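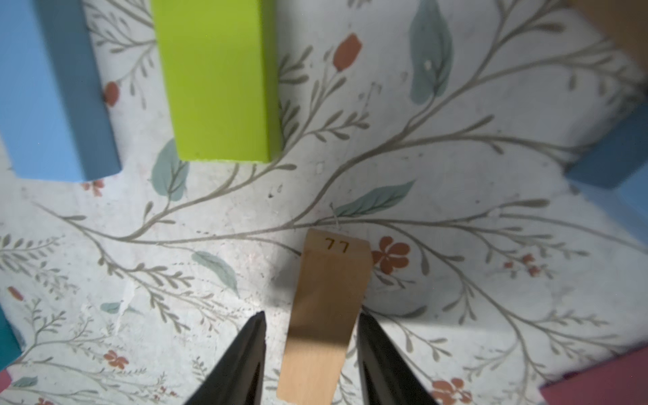
Oil finish on a laminated birch worktop, 18 months on

Aug 13, 2023

I finished the kitchen worktop in February of last year and said I would report back once it had been through two summers. The slab is laminated birch from Viklund, 59 inches long on the sink side, and it was delivered unfinished. I sanded to 180 grit, vacuumed, wiped it down with a damp cloth to raise the grain, let it dry overnight and sanded again at 180. Going finer closes the surface and the oil sits on top.

The oil is Cendholm hardening oil, the low-sheen version. The can says two coats. I put on four, thinned the first one by a fifth with the maker's own thinner, and wiped off all the excess after 20 minutes each time. Drying time between coats was 24 hours with the window open. In winter that was not enough for coat three, which stayed tacky until the second day.

Results by area:

The run next to the stove is fine. No darkening, no rings. We use trivets there, so it is not much of a test.

The strip behind the faucet is gray. Water collects between the tap base and the backsplash, and I had not sealed the cut edge of the faucet hole properly. End grain takes up far more oil than face grain, and the two quick passes I gave it were too few. I have since pulled the faucet, sanded the hole, and applied oil until it stopped soaking in, which took seven passes.

The front edge has worn through in front of the sink, where people lean. One recoat per year looks like the right interval for that section. The rest could go two years.

Movement: the slab gets wider in humid weather and narrower once the heating comes on. I fixed it through slotted brackets from Sodeck, with the screws centered in the slots, and it has stayed flat. A friend's top, same supplier, was screwed down tight through round holes and has a crack 8 inches long from the back edge.

Cost so far, in kronor: 3,885 for the slab, 530 for oil and thinner. I had a quote from Skosedon for the same size with a factory lacquer, and it came in 2,000 higher than the bare slab. Lacquer would have handled the faucet area better. It cannot be spot repaired, though, and the front edge would need a full strip by now – that was the deciding point for me and I would choose the same way again.

One note on rags. Hardening oils heat up as they cure, and a crumpled rag can catch fire by itself. Lay them flat outdoors until stiff, or put them in a metal can filled with water and close the lid.

Next job is the underside, which only got one coat. I will do that when the dishwasher comes out for its new hose.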